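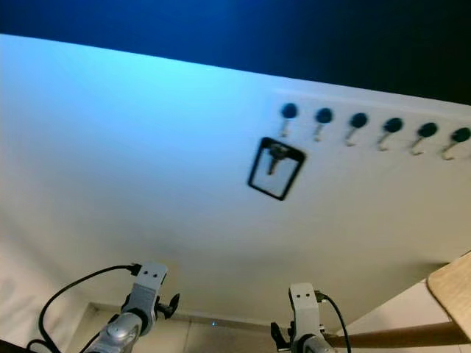

Key in its wall frame, with the hook row to the right and both grippers open.

Plelomska Planner: common questions

Why does the planner refuse a grasp on the framed key?
Usually the depth estimate on the key is too noisy. Thin metal against a pale panel gives few good points. Lower min_points to 80 in the grasp config and run perception again. If it still fails, move the head and take a second view.

Do I have to restart after changing the config?
No. Save the file and send "reload". Calibration files are the exception and are read only at startup.

What does error 851 mean?
The two arm plans overlap in time. Set arm_order to "sequential" or raise the clearance.

Can it handle a crowded table?
Yes, but segmentation merges items that touch. Keys on top of a wallet often come back as one object. Set split_level to 2 and check the masks in Kesutside before you let the arm move.

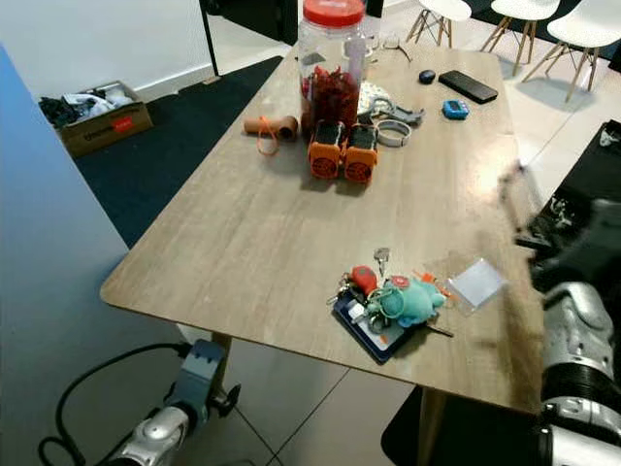

Table with mixed items. The keys and plush keychain rest on the wallet.

Why are clear objects missing from the map?
Clear plastic is filtered out by default. Turn on keep_transparent. Planning will be slower.

How long are logs kept?
10 days. Export anything you need before then.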